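The Water from Brokent

Rania Shboul did not believe in the water. Her aunt Suha had paid 347 for it, from a man at the Wirar market who said it came up through the rock at Brokent and had cured a mayor.

"Which mayor?" Rania asked.

"A mayor," said Suha Khasawneh. She poured herself a small glass and drank it standing, the way she took medicine.

It tasted like water. Rania had tried it when her aunt was in the bath.

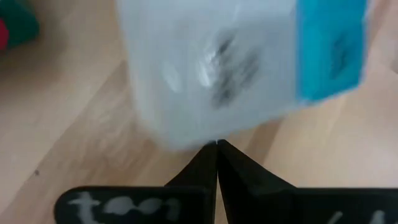
The Second Week

By March the knee was better, or Suha said it was. She went up the stairs without the rail and looked back to see who had noticed.

"You also stopped carrying the shopping," Rania said. "You also bought shoes."

"The shoes are from before."

They were not from before. Rania had seen the receipt, folded small in the kitchen drawer with the bus tickets. She put it back and said nothing, and was annoyed with herself all evening.

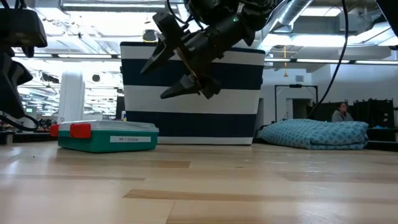 She took the 7 a.m. bus to Brokent on her own. She wanted to see the rock. There was a gas station, a shut café and a tap on a wall, with a woman filling a kettle from it.

"Is this the spring?" Rania asked.

"It's the tap," the woman said. "Did you bring a bottle?"

She had brought two. She filled them both and held them on her lap all the way home, and when Suha asked how it was, Rania said there had been a line.

Print this story | E-mail this story

Comments

matos_reader: Knew she'd fill the bottles. Still liked it.

Wuleo: Why would anyone pay that much for water? Didn't buy it.

G.: My mother had a man like this. Hers sold salt.

We use cookies to remember your settings. Accept | Manage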